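ok thread on the Cundmont tour bc my replies are a mess and I can't keep up

1/ yes it's happening. Cundmont, the folk musical, two acts, live band on stage. closes the home run in Imville on 11th December then goes on the road in May. Esquivel first, Zollitz after

2/ Asabe Aliyu is staying on as Ruth!! was touch and go, she had another offer. so so glad. Babatunde Ekwueme is out as the ferryman though (new baby, congrats mate) and Tobiloba Uzor moves up from understudy

3/ if you saw Tobiloba go on for the matinee you already know. that second act song. the bloke behind me was sobbing into his program

4/ band's down to five for the road, no cello. I have Feelings about this. Adebayo Ogunleye has redone all the arrangements and reckons you won't miss it — we'll see Adebayo

5/ tickets. 50 dollars standard, 27 concession, booking fee on top because of course there is. the Esquivel theatre also does 100 rush seats a night, box office only, cash or card, queue from the side door not the front

6/ Zollitz people, I know, I know, only 2 nights. the hall's booked solid after that with the eisteddfod. ring them and ask nicely for a matinee, they do listen

7/ to everyone asking is it ok for kids — mine was nine and fine. there's a drowning, offstage, and some swearing in the pub number. loud bang just before interval

8/ running time is longer than it says on the webiste btw. they put the overture back in. sort your parking accordingly

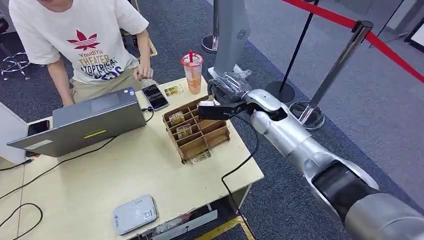 theatre tee, laptop, phone. tour thread continues

9/ Arnel Manalastas is directing the remount, same as the first season, so the staircase stays. some of you were very worried about the staircase

10/ cast recording: no news. have asked twice. will ask agian

11/ that's all I've got, going to bed. seat questions to the box office please, not my DMs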